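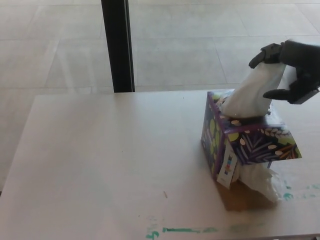 Figure 7-1. Tissue held between upper and lower fingers, lower end still inside the box.

Section 7. Tissue Dispensing (Chore Level 2)

This section covers set-up and first use of the tissue chore on the Clendereck home unit with the Flostholm hand. Read Section 3 (Hand Calibration) before you begin. If your unit reports software lower than 3132, update it first. The tissue chore does not appear in the menu on older software.

What to expect

Pulling a tissue is a Level 2 chore. The unit can do it with a person in the room and a box that has been shown to it. It is not yet a Level 1 chore, like carrying a closed container from one table to another, which the unit may do alone. Thin paper bends differently on every pull, and the hand has very little to feel. Plan on some failed pulls, especially with a new box. A person is still much faster at this.

Before you start

Use a cube-shaped box with an opening in the top. Flat boxes are covered in Section 8. Remove the perforated cover and pull the first tissue by hand. Leave the plastic film around the opening in place.

Printed boxes are fine. Dark patterns usually give the camera a clearer outline against a light table than plain white boxes do. Marks and stains on the table do not need to be cleaned off, but avoid glossy tables in direct sun.

Set-up

1. Place the box on the table within reach of the hand you plan to use. It does not need to be square to the table edge.
2. Check that the next tissue stands up out of the opening. If it lies flat, pinch it and raise it.
3. From the chore menu, choose Paper, then Tissue, Top Opening.
4. Select the hand, left or right.
5. Press Teach Box. Keep your own hands off the table until the tone sounds.
6. Check the outline on the display. It should follow the top edge of the box. If it includes loose tissues lying next to the box, press Redo and move them farther away, or mark them as Ignore.
7. Set grip to Light. Medium tears most two-ply tissue.
8. Press Save.

Note: The unit treats a loose tissue on the table as a separate object. It will not pick it up during this chore. Use Clear Table (Section 11) for that.

First pull

1. Stand where you can reach the stop button.
2. Press Run Once. The hand closes on the tissue and begins to lift.
3. Watch the box. If it lifts with the tissue, press Stop and see Box Lifts, below.
4. Let the hand finish its upward travel. Do not take the tissue while the arm is moving.
5. When the light on the wrist turns green, take the tissue from the hand.

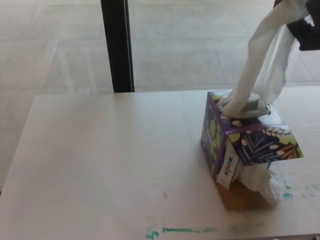
Figure 7-2. Tissue stretched between the raised hand and the opening.

CAUTION: Keep your face and hair clear of the space above the box. The arm rises quickly once the grip is confirmed, and it does not look for people above table height in this mode.

Problems

Box lifts. The box is too light or nearly empty. Use a weighted holder. The Hendricks holder sold with the kit fits most cube boxes. Do not tape the box to the table.

Tissue tears at the opening. Lower the pull speed one step. If the film has stuck to the paper, free it by hand.

Hand closes on air. Repeat Teach Box. If it happens again, recalibrate the hand. Code 1765 means the finger pads are dirty; wipe them with a dry cloth.

Two tissues come out. Common with Zenditz boxes and others that are packed tight. Remove a few tissues from the top and try again.

Damaged box. A torn or pushed-out bottom edge can make the box rock during a pull. Replace the box if it will not stay put.

Do not use this chore for

Handing tissues to small children, wiping faces, cleaning up spills, or any wet wipe. Wet wipes stick to the finger pads and the unit cannot tell that it is still holding one.

Section text by Petronella Kruger. Test notes by Dumisani Mokoena. Revised June.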